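Spent the afternoon at the Calimlim open day. They had three rooms going: palletizing, inspection, and a kitchen bench for household manipulation. Notes follow, one post at a time, mostly on the kitchen bench.

1/ The building is a former print shop. Registration at the side door, safety talk at 1 p.m., then you walk between stations on your own. Closed shoes required. They did check.

2/ Palletizing first. Two arms, one conveyor, mixed cartons. The control software is Trurier, which I had only seen in slides before. The operator screen is sparse: queue, current pick, fault list. No animated 3D view of the cell. I prefer it that way.

3/ Cell rate during the demo was 215 cartons an hour. The host was clear that this was a demo setting with the speed capped for visitors. He would not give the uncapped number. Fair enough.

4/ One stop while I watched. A carton came in with a flap up, the vacuum did not seal, the arm backed off and flagged it. A person walked over, pressed the flap down, cleared the fault. Under a minute. That is the kind of thing I go to open days for.

5/ Inspection room: skip it if you have seen one light tunnel. The one useful item was their lens cleaning log, taped to the side of the enclosure and filled in by hand. It was up to date.

6/ Kitchen bench. This is a Sumix project running in a corner of the Calimlim building. The aim is ordinary tabletop work: pick up a thing, put it on or in another thing, on a counter that looks like a counter.

7/ I asked why they built a kitchen instead of using a plain test table. The answer was background. A policy trained over a gray mat does well over a gray mat. Marble veins, tile and shiny appliances give the vision side something harder to deal with.

8/ They log everything. The count on the whiteboard when I arrived was 2,310 recorded episodes for this bench. An episode is one task from reset to finish, with failures kept and labeled as failures. I asked twice about the failures. They keep them.

9/ The layout gets changed between blocks of runs. Appliances stay put against the wall, the smaller items move. There is a printed sheet of layouts in a binder, and the person doing the reset works from that.

10/ Layout on the counter during my slot: soft fruit on a teal-blue plate at the near side, bamboo cutting board with an empty pale green bowl toward the back of it, toaster and toaster oven along the wall. The arm is mounted at the far end, with a blue ring lit around its base. 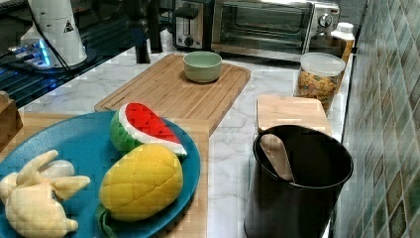
11/ Why plush fruit. My notes from the host:
The parts deform, so a grasp that is slightly off can still hold, or can slip slowly. Both are useful to record.
Real fruit bruises and changes color over a week of runs. Plush does not.
They can be dropped all day.

12/ The peeled banana is the hard one, according to the team. The peel is floppy strips that splay out around the fruit. A gripper that closes on a strip lifts the strip first and the banana second, if at all. Their fix is to label a preferred grasp region on the body and score against it.

13/ The watermelon slice is the easy one. Mostly a wedge with a firm edge, they said, and the colors separate well from the plate. They use it as the warm-up item to check that calibration has not drifted overnight.

14/ The mango has a fabric leaf. Somebody asked if the leaf could be used as a handle. The host said the policy had tried it without being asked. He did not say how often it worked, and the question moved on before I could follow up.

15/ Clear containers came up as well. The jar of ring cereal is there partly because transparent plastic gives the depth sensor trouble. The white lid reads fine. The wall of the jar is where the point cloud gets ragged. They showed this on a laptop, and ragged is a kind word for it.

16/ Same story with chrome. The oven door handle is a bright horizontal line to the color camera and a patchy one in depth. Sumix does not run oven tasks on this bench yet. They said December at the earliest, and that the first version would be opening the door only.

17/ Speed. Slow. Anyone coming straight from the palletizing room will think something is broken. The arm pauses before the grasp and again before release. Time limit per episode is 31 seconds, after which the run is stopped and labeled.

18/ Each demo block was 15 episodes. Visitors were allowed to pick the item and the target for one episode each, from a menu on a tablet. No free text. I chose mango to bowl. It was a success by their scoring rule, which accepts an item resting partly on the rim. I would have scored it a maybe.

19/ On the scoring rule: I raised the rim question and got a reasonable reply. They score "supported by the target and not touching the counter." It is simple, two people looking at the same result agree on it, and they can tighten it later because they keep the final frame of every episode.

20/ Software note. Recording and playback run on Lotemine. The playback tool lines up joint data, gripper state and both camera streams on one timeline. Scrubbing was smooth even on a mid-range laptop. Export took longer than I expected — long enough that the host started talking about something else.

21/ Things I would have liked to see:
A run with the room lights changed partway through.
Reset time per episode, listed next to episode time. Somebody has to put the fruit back, and that is hours of work not on the whiteboard.
A published layout sheet, so another lab can copy the bench.

22/ Things done well: failed runs shown without comment or apology, a plain answer to nearly every question, and enough space at the barrier that people at the back could see the gripper.

23/ Practical. Parking is on the street. The kitchen bench slots fill first, so sign up for one at the door before doing anything else. Coffee is upstairs and closes at 4 p.m.

24/ Handout is four pages, mostly the palletizing cell. The kitchen bench gets half a page with a layout diagram and the scoring rule. I will post the scoring rule in full once I have checked that they are fine with it.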